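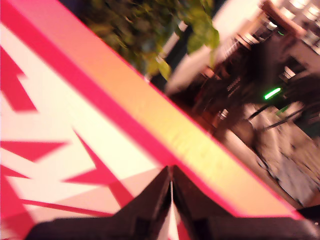

Geometric print in magenta-pink on a cream-white ground, with a striped border band.

Registering a two-color geometric print

Sharp-angled patterns show registration errors sooner than florals do. A triangle that should meet a stripe at a point will show a gap or an overlap at a shift of half a millimeter. The procedure below is for water-based ink on uncoated board, using a hinged screen.

Materials
Two screens, same mesh count, same frame size
Farquharson hinge clamps, or equivalent
Clear film, 40 cm wide
Low-tack tape
Registration tabs

1. Prepare the artwork. Put each color on its own layer and add crosshairs outside the trim area on both. Where two colors touch, spread the lighter one under the darker by 0.3 mm. Leave long thin lines untrapped if they stand alone.

2. Expose both screens on the same day. Frames stored in a damp room change tension, and the second screen will then print slightly larger than the first.

3. Clamp the first screen. Set off-contact at 3 mm for board. Tape three tabs to the bed – two on the long side, one on the short side. Every sheet goes against the same three tabs for both colors.

4. Print the lighter color. Pull at a steady angle and flood after each pull. For a run of 500, print 46 extra sheets for setup and spoilage.

5. Let the sheets dry flat overnight. Board that is still taking up moisture from the ink will not register.

6. Clamp the second screen. Tape the clear film to the bed along one edge and print the darker color onto it. Slide a dry sheet under the film until the crosshairs line up, then move the tabs to that sheet. Remove the film.

7. Print five test sheets and check the points of the triangles with a loupe. If the error grows from one side to the other, the screen is rotated. Loosen one clamp only and correct from that end.

Notes by Boyang Han, revised in July.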